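Updated 2022-07-18. Applies to woven cotton and cotton-blend table linen. Vinyl and cork are covered on a separate sheet.

## Before the first wash

Check the care label for a temperature limit. If the label is missing, use 40 °C as the ceiling. Dark dyes get a test: press a damp white cloth against an inside hem for 2 minutes. If color transfers, wash the piece alone until it stops.

Measure length and width and write both down. Cotton in a loose weave can shrink more along the warp than across it, and a set bought in two batches will no longer match if only one batch has been washed.

## Stains

- **Oil and butter.** Dish soap, undiluted, worked in from the back. Wait 3 minutes and rinse warm.
- **Tomato.** Cold water through the back of the fabric, then soap. Hot water sets it.
- **Coffee and tea.** Cold rinse, then Rosadix powder mixed to a thin paste. Do not leave the paste to dry.
- **Candle wax.** Freeze the piece, crack the wax off with a spoon handle, blot the rest through brown paper with a warm iron.
- **Turmeric.** Wash, then dry in direct sun. Repeat as needed. Some of it stays.

Chlorine bleach weakens cotton and turns some blended threads yellow. Oxygen bleach is acceptable on whites and on most fast colors.

## Machine settings

Load the drum to two-thirds. Spin at 700 rpm or lower; faster spins press creases into the hems that ironing does not fully remove. Skip fabric softener. It leaves a film that holds grease, and napkins treated with it absorb poorly. Vamau liquid rinses out cleanly in hard water at half the dose printed on the cap.

## Drying and pressing

Remove the load promptly. Pull each piece square by opposite corners, first one diagonal, then the other. Dry flat where there is room. Striped pieces show any skew at once, so line up a stripe with a table edge and ease the cloth over until the two run parallel.
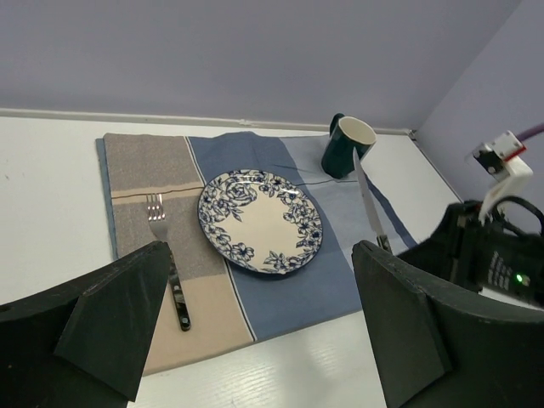
Press while slightly damp, on the reverse, moving the iron with the grain. Embroidered pieces go face down on a towel. Starch is optional; if used, spray the back only and let it soak in before pressing.

## Storage

Store mats flat in a drawer, heaviest at the bottom. Folding leaves a line that collects wear. Runners can be rolled on a cardboard tube covered with acid-free tissue. Starched pieces should be washed out before long storage, as starch attracts silverfish. Refold tablecloths along new lines each March.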